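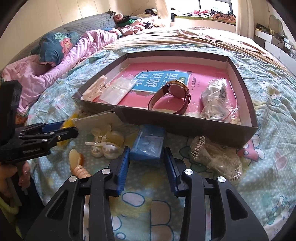 Home Opinion Machines Letters Subscribe

Give the Robots Our Messy Bedrooms

By Yolandi Sithole

I have become a bore about hair clips. Ask my sister, who sat through an entire dinner of it. But I spent most of August reading through logs from people who collect examples for robot hands, and hair clips kept coming up, and I came away more excited about this field than I have been in years.

The short version of my opinion: the best place to teach a machine to handle things is a home that somebody lives in, with the bed covered in stuff and the laundry folded by the window, and the best teacher is a person holding the gripper in their own hand. I think we should be doing far more of it and far less in the clean rooms where this work grew up.

I learned the trade, such as it was, at Fustero, where we had a white table and a tray of wooden blocks. We recorded 1365 runs of a block going from the left of the table to the right. I could do it in my sleep and by the end I pretty much was. The model we trained on those runs was wonderful with blocks on a white table. Then somebody put a dish towel down and it fell to pieces (the model, though the mood in the room wasn't great either).

Compare that with a bed! A blanket gives under whatever you put on it. Plastic bags catch the daylight and throw it back in a hundred little flashes, and then they cling to the comb you were reaching for. A claw clip has teeth and a spring and no obvious side to grab. A watch with its strap closed is a loop, so you have to decide whether you want the case or the leather, and people decide differently. I love that they decide differently. Every one of those choices is information, and a person makes it in half a second without being asked. 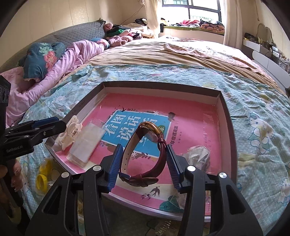 A wristwatch held between ribbed finger pads, with a picture-book cover behind it.

With a hand-held gripper the person gives up their fingers and keeps everything else. You still lean in, you still tilt your wrist, you still nudge the book over a bit before you go for the thing on top of it. But the grip itself has to be one that two padded jaws can manage, so what you record is something a robot has a fair chance of copying. Driving a full arm by remote control teaches too, and I don't want to be rude about friends who do it for a living. It's slow, though. At Pluvard, a crew I visited got 600 usable runs out of a long stretch with an arm. The same people with hand-held tools got 1595, and they were in a better mood at the end.

There are fair arguments on the other side. One is that messy data is hard to check. If everybody picks up the comb in their own way, how do you know which way was good? I used to lose sleep over this one. I now think we were asking for too much agreement. Clirnik has a rule I like: a reviewer looks at 5 runs from each new collector, talks them over with that collector, and then mostly gets out of the way. Dropped items stay in, with a tag. A second try after a slip is worth keeping too, and it kills me how many of those we threw out at Fustero.

The other argument is privacy, and here I have no cheerful answer. A bedroom tells you a lot about the person who sleeps in it. There's bedding, there are clothes, there's whatever was on the dresser that morning. Anyone who records in a home should get a clear yes from everybody who lives there, pay them properly, and let them look through the recordings and pull what they like. I'd want that written into every project before the first tool comes out of its case. It will cost some data. Fine.

What I won't accept is the idea, which I hear a lot, that this is dull work to be gotten through before the real science starts. Văn, who taught me to review footage, used to stop on a good grasp and play it again just because she liked it. I do that now. A strap, a slick box in its wrapper, a clip that could roll either way: people are so good at this, and we've hardly written any of it down.

So go collect some. Start with whatever is on the bed.

Related
Why I Stopped Buying Wooden Blocks
Who Owns a Recording of Your Kitchen?
Letters: In Defense of the White Table
Plastic Bags Are the Hardest Object in the House

We use cookies to remember your settings and see which pages get read. Accept Manage choices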